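League Info / Scoring & Standings / FAQ
Last updated: 21st March
7 min read

Tarkbridge Basketball League: Game Clock, Scoring and Standings FAQ

These answers cover the winter and spring seasons in both divisions. Where an answer here conflicts with the printed rule book, the rule book applies.

How long is a game?

Two halves of 20 minutes. The clock runs continuously except during timeouts, injuries, and the last two minutes of the second half, when it stops on every whistle. If the margin is more than 20 points at the two-minute mark, the clock keeps running to the end. It goes back to stopping on whistles if the margin drops to 20 or lower, starting with the next dead ball.

How does overtime work?

One period of three minutes, stopped clock throughout. Each team gets one timeout. Timeouts left over from regulation do not carry forward. Team fouls do carry forward from the second half, so a team in the bonus at the end of regulation is still in the bonus. If the score is level after the first overtime, regular season games end in a tie. Cloltitz Cup games continue with further three-minute periods until there is a winner.

How many players can be on a roster?

The limit is 12. All 12 can dress for any game. A team may start with four and may finish with two. Players who arrive after tip-off can be added at the next dead ball if their name is already on the roster sheet. A name cannot be written in once the second half has started.

Who controls the possession arrow?

The scorer. The arrow is set toward the team that loses the opening tip, at the moment the other team gains control, and it flips when a throw-in awarded by the arrow is completed. A foul by the defense before the throw-in is completed does not flip it. A violation by the throwing team does. Most arrow disputes come from the scorer flipping it when the referee signals the held ball, which is too early. The arrow is reversed at halftime only to account for the teams changing baskets. Possession itself does not change.

What happens if the scoreboard and the scoresheet disagree?

The scoresheet is the official record. If the difference is noticed during the game, play stops at the next dead ball, the running score is compared with the individual player columns, and the board is corrected. If the running score and the player columns also differ from each other, the referee decides using whatever the table crew can establish. Once the referee signs the sheet, the final score stands.

Can a score be changed after the sheet is signed?

Only for an addition error, meaning the individual baskets are recorded correctly and the total is wrong. Send a copy of the sheet with Form 934 before the team's next game. A claim that a basket was missed, or was a three and not a two, cannot be reviewed once the sheet is signed. Video is not accepted for this purpose.
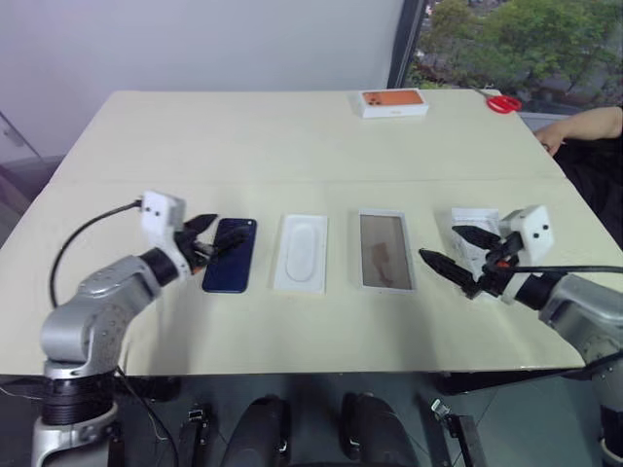
Sepehr Zarei wrote in to object to the video rule: we lost a game in January by one point on a shot that was clearly behind the line, and two of our players had it recorded from the bench side. The referee agreed with us after the game that it should have been a three, but he had signed the sheet by then. I don't see the use of a rule that lets you fix bad arithmetic and won't let you fix the wrong number going into it.

The rule was reviewed after that game and kept. Not every game is recorded, and the league does not want results to depend on which team brought a camera. A captain who believes a basket was scored incorrectly should raise it with the referee at the next dead ball. It can be raised again when the game ends, before the sheet is signed. Referees have been told to ask both captains at that point.

How are standings calculated?

Two points for a win, one for a tie, none for a loss. A forfeit counts as a loss and also takes one point off the forfeiting team's total. The order of tiebreakers is:

1. Points earned in games between the tied teams
2. Point differential in games between the tied teams
3. Point differential in all games, with the margin of any one game capped at 20
4. Points allowed in all games, lower is better
5. Coin flip

When three or more teams are tied, the steps are applied to the whole group. As soon as one team is separated from the group, the remaining teams start again at step 1. Restarting matters. Two teams left over from a three-way tie may come out in a different order than their differential within the larger group would suggest.

Why does the standings page show a different differential from ours?

Usually the cap. A win by 31 is entered as a win by 20 in the capped column, and the page sorts on the capped column. Uncapped figures appear on the team page only. Forfeits are entered as 20 to 0.

Is there a limit on how many points a team can score?

No. The wall display at the Carvalho gym has two digits per team and rolls over to 00 at 100. Scoring continues as normal and the scoresheet shows the full number. The table crew should tell both benches when this happens.

How do personal and team fouls work?

A player is out on the fifth personal foul. Technical fouls count toward the five and toward the team total. The bonus begins on the seventh team foul of each half and gives two free throws. There is no one-and-one in this league. Offensive fouls count as team fouls but never result in free throws.

How many timeouts does each team get?

Two per half, one minute each. Unused first-half timeouts are lost at the break. Only the team with the ball can call one during live play. Either team can call one when the ball is dead. Asking for a timeout when none remain is a technical foul, and the timeout is still granted.

Is there a shot clock?

Not in regular season games. Cup games from the semifinal on use one, run from the Nullska console by a separate operator. The reset rules are on a card kept with the console. If the shot clock fails and cannot be restored within one timeout, it is switched off for both teams for the rest of the half.

Who supplies the table crew?

Each team provides one person, who may be a player not in uniform. The home team's person keeps the scoresheet and the visiting team's person runs the clock. A team that provides no one loses its first timeout of each half.

Where do I send a correction or a rule question?

Corrections go on Form 934, to the league desk at Carvalho. Rule questions can be sent to Sunee Rattanakul at the same desk. Include the division, the team names and the game number printed at the top right of the sheet. Sheets without a game number are returned.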